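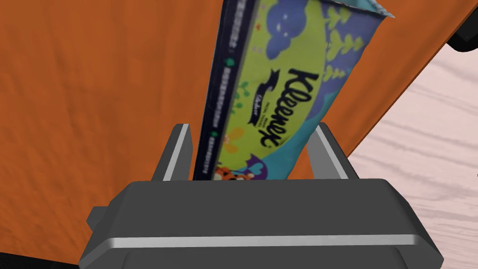
Demo session checks, Zotis tabletop scene
Driver station 3, Sterstead room. Remote control sessions, September set.

Tick each line before you record anything. My comments are underneath. Skip them if you've driven this scene before, but please don't skip the ticks!

Before you pick up the controller

1. Stop button within reach of your free hand
[x] OK
Yes, even in the simulator. The same Jansen hand controller drives the real arm next door, and I'd like us all to have the habit before we swap over.

2. Controller is pointed at the simulator and not at the real arm
[x] OK
Read the name in the top bar out loud. I feel daft doing it every time, and I still do it.

3. Cable clear of chair wheels
[ ] OK [x] Needs attention
It's been run over again. The sleeve is scuffed near the plug but there's no bare wire. I've taped it along the desk leg for now and asked Fanni for a longer one.

4. Chair and screen height set for the person driving
[x] OK
You'll be holding your arm out for ages. If your shoulder is up by your ear, sort the chair out first.

Scene and gripper view

5. Wrist view is live and moves when you move
[x] OK
Wiggle the controller left and right and watch the background slide. A frozen view looks perfectly fine until you try to do something with it.

6. Both fingers visible from base to grip
[x] OK
If one has wandered off to the side, reload the view. Don't try to drive round it -- you'll end up teaching the arm to lean.

7. Fingers open and close fully on the trigger
[x] OK
Slow squeeze, slow release, then a quick one. Mine felt a bit sticky on the slow release, so I ran the trigger calibration again and it was happier.

8. Cloth and table both loaded
[x] OK
You want orange cloth with the pale wood showing beside it. If the cloth is missing the box sits at the wrong height and every grasp you record will be off.

Grasp check with the tissue box

9. Box held between the two fingers, low down
[x] OK
The Kleenex box is the one I always start on. It's tall, it's got a big bright front, and you can tell straight away if it's leaning. A bit of a lean in the grip is fine for this task. I'd much rather have a steady tilted box than one you've squeezed and re-squeezed until it's upright.

10. No twitching while held still
[x] OK
Hold for a slow count of 10. Any buzzing or creeping, let go and start again. It's usually my hand and not the software, sad to say.

11. Released before the recording is stopped
[ ] OK [x] Needs attention
I forgot this one myself on the first go and stopped with the box still in the grip. Binned it. The learner needs to see the letting go as well as the picking up, so keep recording until the fingers are clear and you've backed away.

Resting pose

12. Gripper empty, fingers apart, nothing on the trigger
[x] OK
Every demo starts from here. If you begin half closed, the arm learns to begin half closed, and then somebody has to go and pick those out by hand (me, last time, with a large pot of tea).

13. Arm raised clear, walls in view
[x] OK
From the wrist you should be looking up past the fingers at the dark walls, with the framed pictures on the left. I use the bigger picture as my marker: when the tip of the left finger overlaps its lower corner, I know I'm near enough to home.
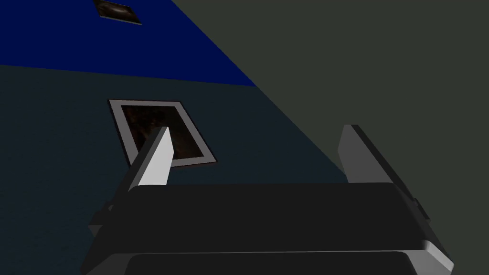 Checked and written up by Socorro Arboleda, Sterstead
Second reader: Fanni Simon, Luswood

General comments from me, in no special order.

It's a dim room and I do find my eyes get tired. The pale inside of the left finger is the easiest thing to follow when you're moving about up there, so I tend to watch that. Fanni likes the lights off in the real room as well, I like the desk lamp on. Do what suits you, but no glare on the screen please.

Take a break after 40 minutes. I mean a proper one, standing up! My late demos are always the jerky ones, and I can hear myself sighing on the headset.

Episode 952 has a bump in it where I knocked the desk. I've marked it as "do not train" but left it in the folder so Fanni can check that the filter catches it.

If you drop the box, carry on only if you can pick it up again calmly. A clean recovery is worth keeping -- add "recovered" in the notes field. If you're chasing it across the cloth, stop and reset.

Still open: the longer cable (item 3), and a reminder on screen about releasing before you stop (item 11). Luswood are doing the reminder. Until it's in, there's a sticky note on the monitor, so leave that where it is.

Station passed for simulator use. Not passed for the real arm until the cable has been changed.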